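Farnport Building Services
Support requests > Electrical and furniture > Request 5792

Subject: Power strip in the middle of the floor keeps going off, cables loose across the room
Location: Chauke room, first floor
Raised by: Plurel, office team
Priority: Normal (changed to High)
Status: Closed
Opened: April 29, 2026

Original request

The white power strip on the floor in the Chauke room loses power. Everything plugged into it goes off together. Sometimes it comes back after a minute or two and sometimes we have to unplug it at the wall and plug it in again. It happened twice yesterday and once this morning.

The black cables that go to the strip are loose on the floor and people walk over them all day. We would like the strip looked at, and we would like to know if the cables can be fixed down or moved.

The lights are not affected. The sockets in the brighter room next door are fine.

Reply from support desk

Thank you for the report. Please can you check the following before we send anyone up:

Which wall socket is the strip plugged into?
Is there a switch or a light on the strip, and is the light on or off when the power goes?
Is anything with a heating element plugged in (kettle, fan heater, laminator)?
Has any furniture been moved lately?

Please don't open the strip or the wall socket.

Reply from Plurel

It's plugged into the double socket low down on the side wall, left-hand outlet. There is a switch with a small light in it. The light goes out when the power goes.

No kettle in there. A fan heater was used in January when the radiator was off but it went back to the store cupboard and hasn't been out since.

Yes to furniture. The long table used to be against the wall. It was turned out into the room at the start of the month and the desks were shifted to suit, so the strip had to go further out than it used to.
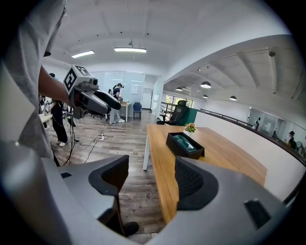

Chauke room, looking towards the frosted glass. Power strip on the floor, long table to the right.

The room is in use most of the day, so if somebody is coming please let us know when. Before ten is best.

Reply from support desk

Thanks, that helps. Priority changed to High on account of the cables on the walking route. Until we attend:

Try the strip in the other outlet of the same double socket and tell us if it still drops out.
Keep the way to the open door clear.
Don't plug a second strip into the first one.
Don't put tape or a mat over the cables for now. We need to be able to see them.

Reply from Plurel

Moved the plug to the right-hand outlet at 11.20. No dropouts up to lunch. One dropout just after two. It came back by itself when somebody shifted the small white desk, which may or may not mean anything.

There was no second strip on it when we looked.

Engineer's notes, first visit

Checked circuit at the board. 16 A breaker, not tripped, no sign of heat. Load on the circuit well below rating with everything in the room switched on.

Tested double socket on side wall. Both outlets good, polarity correct, earth good. Faceplate screws a little slack, tightened. Does not account for the fault.

Strip: power present at the plug end at all times. Moving the lead where it enters the body of the strip makes the light go out. Repeated this several times with the same result. Lead is damaged inside at the entry point. Outer sheath looks flattened in one place further back, the width of a chair castor or a desk foot. Strip taken out of service, cut and tagged.

Fuse in plug was 13 A and intact.

Loan strip left with the room, shorter lead. It will not reach as far out as the old one. Asked room users to bring the small desk nearer the wall for the time being.

Cause: the lead has been run over or stood on, and pulled tight when the strip was moved further from the wall.

Action: new strip, and a fixed route for the cables. Passed to furniture.

Reply from Plurel

Loan strip has been fine all day, no dropouts. The small desk has been moved in, but it's now close to the blue chair and the other chairs behind and it's awkward to get past. Can we have the old layout back but with something safer for the power? We'd prefer to keep the long table out in the room. People use both sides of it.

Furniture notes

Visited with tape measure. Options discussed in the room:

Option A. Put the long table back against the wall. No cost. Plurel do not want this.

Option B. Floor box in the middle of the room. Would mean lifting the wood-look planks and going through the floor below. Needs landlord's consent and the room would be shut for several days. Not recommended for a layout that may change again.

Option C. Low rubber cable cover from the side wall to the desk, and the strip fixed to the underside of the desk so that it is off the floor. Cheapest that works.

Option D. Drop from the ceiling in a power pole. Possible, but the pole would stand in the line between the table and the door.

Plurel chose C.

The cover will cross the floor where people walk least, along the back of the desk. It is the type with sloped sides, so chairs can go over it. The long table stays where it is but should be kept at least 600 mm from the cover so that somebody can pull a chair out without a leg landing on it.

Parts ordered from Gernlow:
Cable cover, black, cut to length
Six-way strip with switch, long lead, white
Under-desk tray with clamps (no screws into the desk top)
Hook-and-loop ties

Delivery note from stores

Cover and ties in. Tray in. Strip on back order. Gernlow offered one with a shorter lead and we refused it, as that would put us back to stretching it.

Reply from Plurel

Any news? We're still on the loan strip. Also, the sheet of paper on the glass is ours and is coming down anyway, so don't worry about it if you need to work along there.

Reply from support desk

Strip arrived this morning. Fitting booked for tomorrow, 8.15. Please have the small desk cleared and anything on the floor between it and the side wall picked up. The long table doesn't need clearing.

Engineer's notes, second visit

Desk had been cleared. Tray clamped to rear edge of small white desk, strip fitted in tray with switch facing out. Lead run down the back leg and tied, then through cover to side wall. Left a loop of slack behind the desk so it can be pulled forward for cleaning.

Cover laid flat. One end lifted slightly at the wall, trimmed and pressed down again. Floor wiped first. No adhesive used on the planks.

Remaining cables sorted with the room users. Those that were needed went into the cover. Spare ones coiled and left on the long table for Plurel to put away.

Pulled a chair over the cover several times, no movement. Worked the lead at the strip entry, power stays on.

Loan strip collected.

Tested new strip, label fitted, number 92.

Reply from Plurel

All working. The desk is back where we wanted it. One question: the cleaners have asked whether they can lift the cover to sweep under it.

Reply from support desk

They can sweep along both sides. Please don't lift it with the cables inside. If the desk or the table is going to be moved by more than the slack in the lead allows, send us a new request first and quote this one.

Status changed to Closed. Will reopen if a reply is received within 16 days.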